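Urngate Neighbors Help - Home & Furniture

Tall dark bookcase in a small pale room - will it look awful?

Posted by skellura_fan, 21/11/2019

I'm getting my aunt's old bookcase next month and I'm so excited! It's almost black, very tall, and it's going in a room with a beige tile floor and a light orangey wood table. My sister says it will swallow the room. I have 27 cookbooks, a lot of paperbacks and a few plants to put on it. Should I paint it, or leave it alone? And does it have to be fixed to the wall? We rent.

3 replies

Mounir Gaber

Please don't paint it yet! Dark wood against a pale floor is one of my favorite combinations, and a warm table in the same room helps a lot - it sits between the two and stops the bookcase from looking like a big black door. I lived with a setup like that in Sukumberg for 14 years and loved it every single winter.

Live with it for a month first. Put the cookbooks down low (they're heavy, and the weight belongs at the bottom), then the paperbacks, and keep the top shelves half empty. A trailing plant up there looks wonderful. If it still feels gloomy, line the backs of the shelves with light paper. You can peel it off again if you use the removable kind.
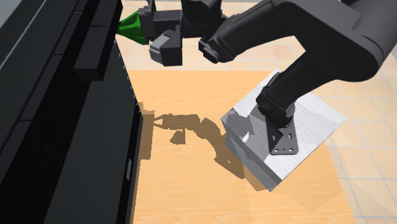 Fixing it to the wall

Yes, do this, even in a rental! Ask your landlord first, but most will say yes to two small holes. Find a stud, use a proper anti-tip strap, and screw into the solid part of the bookcase, never the thin back panel. Fill the holes when you leave.

tilda_on_mahrous_street

Agree about the strap. Measure your stairs too. Mine got stuck on the landing and we had to take the banister off.

Paintpot

I'd paint it. White, two coats. Sand it first or it'll peel.

skellura_fan

Thank you all! Not painting for now (sorry Paintpot). Landlord said yes to the holes, and I'm off to measure the stairs.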